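Ticket 1701 — door task, Moura kitchen build
Reading time: 2 min
Opened by Ingvild Nordin, March 7, 2021

Customer asks when the Moura can be trusted with chores. I've told them we're still on doors. Planner logs "handle reached" and then has a long think about it. Timeout is set to 30 seconds, and it uses them all.

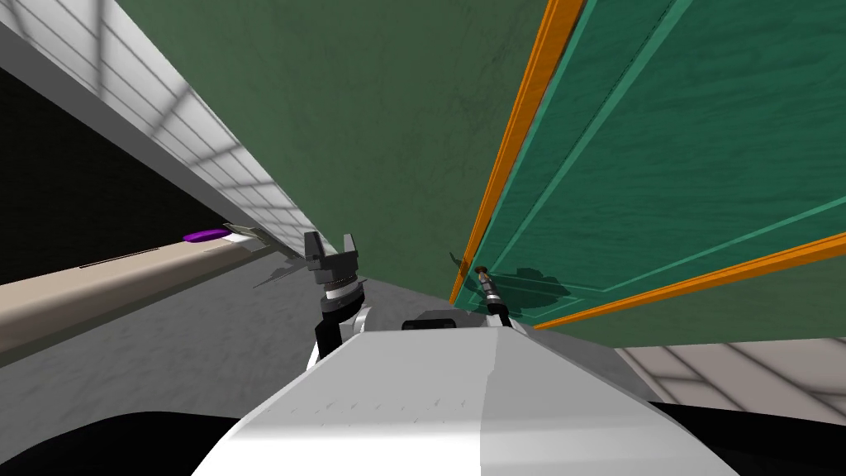 Can it do a household job on its own yet?
Short jobs, on a good day, with someone nearby who could have done it sooner.

Jussara Barros raised the timeout to 300. It now fails at a more relaxed pace. Reverted.

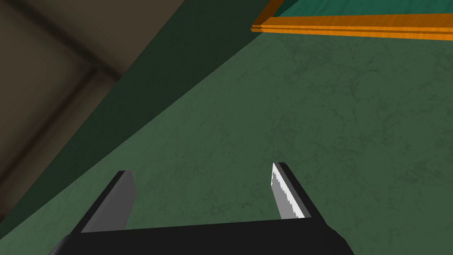
Grip force was my next suspect, so I put the Sikico defaults back and cleared the overrides left over from January. The log should report "empty" whenever the fingers are apart with nothing between them, as they are over the veined green here, and I want that checked before anyone touches the planner again. Run 121 said "holding" from start to finish — holding what, it didn't say.

Status: open. Passed to Jussara.

Related tickets
Gritham: drawer closes on own wrist
Anent: folds towel, won't let go
Moura: wipes same spot until stopped

Contact support | Back to top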